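October, early

Up before six again. The rain stopped sometime in the night and the gutter over the back step is still dripping on the same board. I made coffee, read two pages of the Fontes manual and put it down. I have been putting off the translation for 15 days now, and it will not get shorter.

Elmarie Venter called at eight. She wants the first half by the end of the month and she was polite about it. The trouble is the word "clearance," which the original uses in three different senses, sometimes in one paragraph. I told her I would send a list of the terms I'm using so the Clilteo people can argue about them before I go any further. She said fine, and then talked about her knee for a while.

Worked until noon. Got through 824 words, which is low for me, but they are clean. Had a red can of soda with lunch and went back to it.
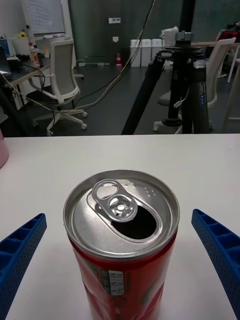 Afternoon

Walked to Munov to mail the tax forms and to look at the secondhand dictionaries. The shop had the two-volume set I wanted, 1960s, spine gone on the first volume. They wanted 100 for it. I said I would think about it, and I did think about it, all the way down the hill and back up again, and then I bought it. Carried it home in two bags. My left arm is sore from it.

Annatjie Van der Merwe was at her gate. She is selling the house after all. Her son found her a place on the Flernent road, ground floor, with a bit of yard. She asked if I wanted the lemon tree in the pot. I said yes before I had thought about where it would go. It can't stay outside in the winter, so it will have to be the front room, and that means moving the desk.

I will miss her. We have talked over that gate for most of the time I've lived on this street and I don't think either of us has been inside the other's kitchen more than twice.

The new old dictionary gives "clearance" a full column - most of it about forests.
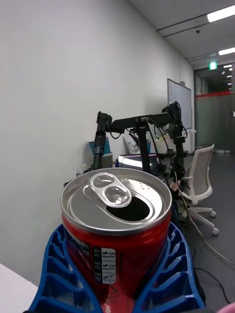 Evening now. I measured the front room. The desk will go under the side window if I take the bookcase out, and the bookcase can go in the hall, where it will annoy me. Thirty inches is all the hall has to spare.

Soup, toast, an apple. Wrote the list of terms for Elmarie and sent it at half past nine. Need to call the dentist, buy a bag of potting soil, and find out what Annatjie feeds that tree.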